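Pre-Departure Checklist, Rescue Boat Ullau
September rotation, filled in at the Plulberg quay, 05:30
Inspector: Lahcen Shehata. Comments are mine and the office can edit them if it must.

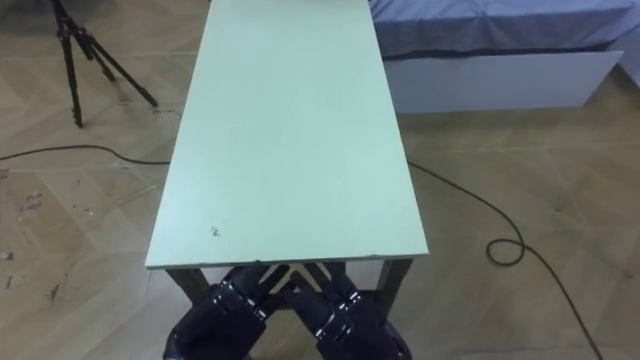 1. Hull and deck

Hull, below waterline: PASS. Diver's report attached. He writes like a man paid by the comma.
Deck plates, aft: PASS WITH COMMENT. Non-slip paint has worn smooth by the boarding ladder, where people with wet feet will be arriving. Repaint before sailing.
Scuppers clear: PASS, after I removed a sandwich.

2. Life-saving gear

Adult life jackets: PASS. Whistles tested on a sample. Apologies to the neighboring vessel.
Child and infant jackets: FAIL. The crotch straps are missing on 2 of the infant size. An infant jacket without the strap is a hat. Replace, do not repair with cord. I have seen the cord.
Life rafts: PASS. Service tags in date. Both hydrostatic releases fitted the right way up, an improvement on last time.
Throw lines, 30 meters: PASS. Repack the port one. It was stowed as a knot.

3. Fast boats

Engines, both boats: PASS. Started cold.
Kill cords: PASS WITH COMMENT. Spare for boat 2 is in the first mate's jacket. The first mate is on leave, and so is the jacket.
Fuel: PASS. Fuel-burn kit is aboard and everybody has been told again that salt water and gasoline on skin is a medical case, even if the person says they're fine.

4. Radio and position

VHF, main and handhelds: PASS.
Satellite phone: FAIL. Works beautifully, no credit. Nellus says the invoice was sent. Cherkaoui says it wasn't. Please settle this on land.
Distress contact sheet on bridge: PASS WITH COMMENT. Correct, but laminated over last year's, so hold it flat.

5. Water, food, shelter

Drinking water, 3000 liters: PASS. Tank sample clean.
Blankets: PASS. Dry and bagged.
Shade cover over aft deck: PASS WITH COMMENT. Two grommets torn. Good for sun, bad for wind -- take it down early.

Result: NOT CLEARED. Fix the straps and the phone, then call me. I'll be at the quay until noon, and I do check.

L. Shehata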